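Home | Projects | Reports | People | Contact

Segmenting Two-Handed Bag Handling Demonstrations by Finger Opening

Kavitha Kulkarni, Valentin Charpentier
Supervisor: Josiane Delaunay

3. Method

3.1 Recording

Demonstrations were recorded with Polow hand-held grippers, each carrying a camera behind the fingers. The task was limited to a canvas tote bag and small objects going into or out of it. A demonstration was kept if both grippers had a complete video stream and a complete finger-opening signal. This left 693 demonstrations. Recording took place over one month, November, at a single table, and the position of the table was not changed.

Operators were told to start from any pose of the bag. No attempt was made to flatten the fabric between demonstrations. As a result the opening faces a different direction in almost every recording, and the handles may fall across it, to the side or underneath.

3.2 Labels

Each demonstration was cut into segments by hand. Four labels were used: approach, grasp, carry and release. Sylvain Lacroix and Lucienne Hamel labeled separate halves of the set and both labeled a shared group of 40 demonstrations, which was used to check agreement. The full set contains 3680 segments. Of these, 2702 were used for training and the rest were held out. The split was made by demonstration, so that no recording contributes to both parts.
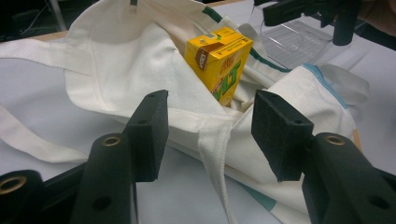
Fingers apart at the bag opening, with a drink carton inside; fingers closed on a fold of white fabric. 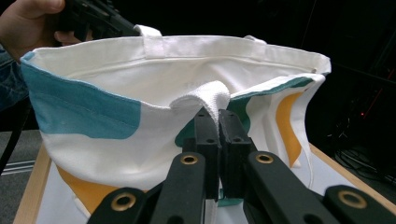
RESULTS AND DISCUSSION

4.1 Finger opening alone

The baseline places a boundary wherever the opening signal crosses a fixed threshold. It finds the start of most grasps on rigid objects. On fabric it performs worse. A thin fold lets the fingers close almost completely, so the signal for a successful grasp is close to the signal for a missed one. The baseline cannot separate the two cases, and lowering the threshold only moves the error to the release boundary.

4.2 Opening and image features

Adding image features from the gripper camera removed most of the confusion between a held fold and an empty closure. The remaining errors fall mainly in two groups. In the first, a handle hangs between the open fingers and the model predicts a grasp too early. In the second, one gripper holds the rim while the other works inside the bag, and the model marks the holding gripper as "approach" because its view hardly changes.

The second group was reduced by giving the model both streams together. The first was not. We tried a longer time window, which delayed the predicted boundary but did not make it more accurate.

4.3 Agreement between labelers

Disagreement on the shared group was concentrated at the change from carry to release. One labeler marked release when the fingers began to open, the other when the fabric left the pads. The written instructions allowed either reading. They were corrected before the held-out part was scored, and the affected segments were labeled again by Hamel.

4.4 Limits

All recordings use one type of bag and one table. The results should not be extended to thin plastic bags, for which no data was collected.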